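List archive > pantry-share > Threads > Date > Author > Search

Re: [pantry-share] shelf order for the Siriwan Street cupboard

From: Usa Mahawong
Date: 2018-07-21

Typing this between two loads of laundry so forgive the mess.

First the quoted bit from Jesteo because half of you said you never got it:

> Hi all. The cupboard on Siriwan Street is full again and I can't
> find anything in it. Last week I pulled out three bags of rice before
> I got to one jar of peanut butter. Can we PLEASE agree on an order?
> Alphabetical, by date, by size, I don't care, I just want one.
> Also somebody keeps leaving glass on the top shelf. I am short.
> Things fall on me.
>
> Second thing. Is Rekano still giving us the dented stuff or did that
> stop in February? If it stopped we need to say so on the sign, people
> are still asking me for it.
>
> Jesteo

OK. Answers, in no order.

Rekano — still giving. It did stop in February for a couple weeks when they changed managers, then it started up again and I forgot to tell the list, sorry. We got 215 cans in the last pickup. Dents on the side are fine. Dents on the seam or the rim, toss it. Anything bulging, toss it, don't open it to check, don't sniff it. Please. I know who did that.

Alphabetical won't work. We tried it at the old place. Do you put chickpeas under C or under garbanzo or under B for beans? We had a fight over it that lasted longer than the chickpeas did. By date is good for a pantry at home but at the cupboard it means ten different foods on one shelf and people stand there reading tiny print with a kid hanging on their arm.

So what I want is by meal part. Protein on one shelf, vegetables and sauce on one, starch on one, breakfast and odds and ends on the bottom. Inside each shelf, oldest in front. When you restock you slide the new ones in BEHIND. Takes a minute longer, I know.
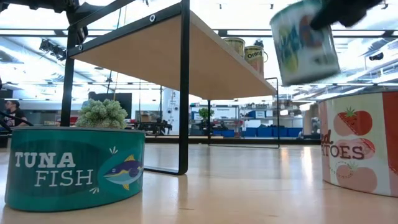

Tall cans and short cans are the other half of the problem. People stack whatever fits and then the short ones vanish. The wide flat kind, like that teal-green one with TUNA FISH across the front, should go at the front edge where you can see the lettering, and the big tomato ones go in back or at the sides, they're easy to spot from across the room with pictures that size on the label. Do not put a big can on top of a small can. I shouldn't have to write that but I am writing it. Turn the names out to face the door too. Some of our neighbors don't read much English and go by the picture, so a can turned backwards is as good as no can.

Glass goes on the second shelf from now on, never the top. Jesteo is right about that. Top shelf is paper goods and cereal, things that can land on a person without hurting them.

Money. We have 839 dollars left in the jar account. The new shelf brackets come out of that, Zonent Hardware quoted us 215 same as the can count, which confused me for a whole evening. They'll hold the price through the end of the month. If anyone objects to brackets speak up now, otherwise I'm ordering. The shelf we have sags in the middle and I don't trust it with tomatoes on it.

Other numbers since people ask me every time. We gave out 3,000 items last year. This year we're at 700 for the spring alone, and summer is always heavier with school out and no lunches. So peanut butter, canned fruit, mac and cheese, anything a kid can make without a stove. Pull tabs if you can get them — not everyone has a can opener. I had a man give back a can of beans because of that. I gave him mine. So also, can openers, if you see them cheap.

Things we have too much of: cranberry sauce, lentils, water chestnuts (who), and that big bag of flour with no date on it. I'm taking the flour home, if it's got bugs it goes in the compost.

Things we never have: cooking oil, salt, coffee, diapers in the bigger sizes. Salt is so cheap, toss one in when you shop.

The sign. I'll redo it this week with the shelf order and the Rekano pickup on it. Need somebody with decent handwriting for the Spanish and the Thai, mine looks like a spider fell in ink. My mother has nice Thai writing but she adds opinions.

Key is in the same place. If you don't know the same place write to me off list, do NOT ask it here, the archive is public. Somebody did that last time and we had to move the key.

Dryer's done. More later if I rememeber.

Usa

--
4 replies | 2 followers | Share this thread
Previous message | Next message
Contact the list owner | Back to top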